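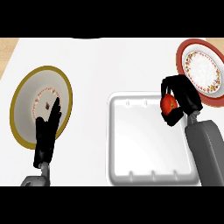
A simulated table setting with a bowl, a tray and a tomato.

7th May
By Poonam Agarwal

The Talotley Stakes is a flat race for three-year-old fillies, run over a mile at Korside racecourse each November. It was first staged in 1940, when most sensible people had other things on their minds, and it has been threatened with closure ever since without quite getting there.

Origins

The race was the idea of Alistair Jardine, a grain merchant who owned a filly named Cowie and could not find a contest she was likely to win. He put up the prize money himself and wrote the conditions, and the first running drew a field of three. Cowie finished third. Jardine paid the winning owner by check and is said to have stayed away from the course until the following spring.

Entries recovered slowly after the war. For several seasons the purse was made up partly in oats.

Course and conditions

Korside is a right-handed track with a short home straight and a bend that jockeys describe in terms unsuited to a reference work. Runners drawn wide have a poor record, a fact the course management has acknowledged by repainting the rail. The ground in November is usually heavy. Fillies carry level weights, with a penalty for previous winners of a listed race, though few of those have ever been sent.

Notable runnings

The best-known winner is Pastetti, a small chestnut trained by Troels Ketilsson, who took the race at 42 to 1 after the favorite declined to leave the stalls. Ketilsson had gone to move his car and missed the finish. Pastetti ran nine more times and never won again, but her portrait still hangs in the members' bar – facing the wrong way, according to purists.

Ravindra Garg rode the winner four times, a record for the race. Bhupendra Vishwakarma has trained the runner-up on five occasions and the winner on none.

The largest crowd was 421. The racecourse had printed 240 programs.

Status

The race lost its listed status after a review of prize money and is now run as a conditions event. An appeal was lodged by the racecourse and later withdrawn when the form was found to be the wrong one. The trophy, a silver cup with one handle, is held by the winning owner for a year and must be returned polished.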